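How to fold a pile of t-shirts so they stack right

Quick one, laundry is waiting. Works for any plain tee, adult or kid size.

You need a flat table and a clean pile. That's it. Skip the plastic folding boards, I paid for 2 and used neither.

Step 1. Lay one shirt out. Collar away from you, hem toward you. Doesn't have to be perfect yet.

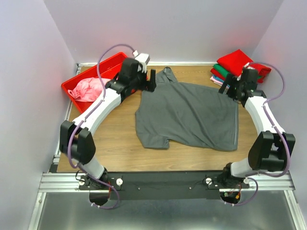 Gray tee laid out, collar to the back, folded stack off to the side.

Step 2. Smooth it. Flat hands, middle first, then out to the sleeves. Tug the hem straight — a crooked hem now is a crooked fold later.

Step 3. Fold one side in to the middle, sleeve and all. Sleeve back on itself so it dosen't stick out. Same on the other side.

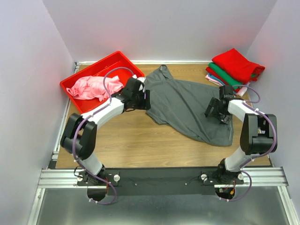
Now you've got a long strip. Bottom up to just under the collar, then in half again. Thick shirts, one fold is plenty.

Step 4. Onto the stack, folded edge facing out. Press down lightly, next shirt.

Still lumpy? Shake it out and start over, quicker than fixing it. Heavy creases need an iron, folding wont hide them.

Drawers: stand them on end, folded edge up. Shelves: keep the stack low or it leans.

I did my whole summer pile this way in March and have kept it up since. Sweaters are a different fold — will post that one when I get to it.

Updated 4th July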